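Home | Courses | Our kitchen | Prices | Find us

We use cookies to keep your basket working. Accept / Manage

About Gullgate Kitchen School
By Baluyot, for the Gullgate office
2021-12-02

Most cookery schools will tell you they change lives. We doubt it. Gullgate teaches people to cook plain food and clear up afterwards, in a former seed shop on the Himville side of Druston, and we would be suspicious of anyone who left here claiming much more than that.

We opened because we had been on other people's courses. You paid 200 pounds, watched somebody else do the chopping, ate a small lunch and went home with a folder. The washing-up was whisked away through a swing door. We could never see how that prepared anyone for their own kitchen, where there is no swing door and the pan from last night is still in the sink.

So our courses include the washing-up. Some people ask for a discount when they hear this. They don't get one.

What we teach

The main course is 19 sessions long and takes in soups, bread, eggs, pulses, cheap cuts and a fair amount of cabbage. Groups are kept to six. We tried larger ones in the first year and spent most of the evening queueing for the hob. There is a shorter course in December for people who have been put in charge of a big dinner and are worried about it, and we can't promise they will stop worrying.

We don't do knife skills as a separate class. You learn to use a knife by making a lot of soup.

What we don't sell

We have no range of pans, no branded apron and no spice kit. Over the years we have been sent 246 gadgets to try, and most went to the Druston jumble sale. Garlic presses are a particular sore point. If you like yours, bring it, but you will be washing it.

The same goes for storage. We have read the articles that say a tidy kitchen needs matching jars and a label maker. Perhaps it does. Ours gets by on open shelves, a few hooks, and putting things back where they came from before the next job is started.

Clearing up

Each session ends with a clear table. We don't believe in the "leave it to soak" school of thought, which in our experience means leaving it for someone else. Cups and mugs are washed first, in clean water, then plates, then anything greasy. Whether air drying is really better than a tea towel we couldn't say with any confidence, although it is certainly less work. A plain wire rack does the job. We have looked at the bamboo kind and the folding kind and remain unconvinced by both. 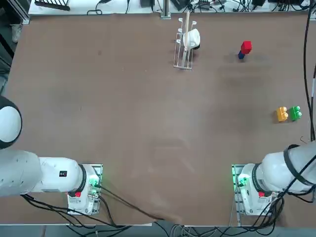

A white wire rack and one mug on the big brown table.

The table gets scuffed and we don't mind. Please don't put hot pans straight on it all the same.

Coming to see us

You are welcome to visit before you book, and we would rather you did. Ask awkward questions. If you already cook most nights and enjoy it, we will probably tell you to save your money. Places on the next course are booked through the Prices page, and the office will reply when the evening class has gone home.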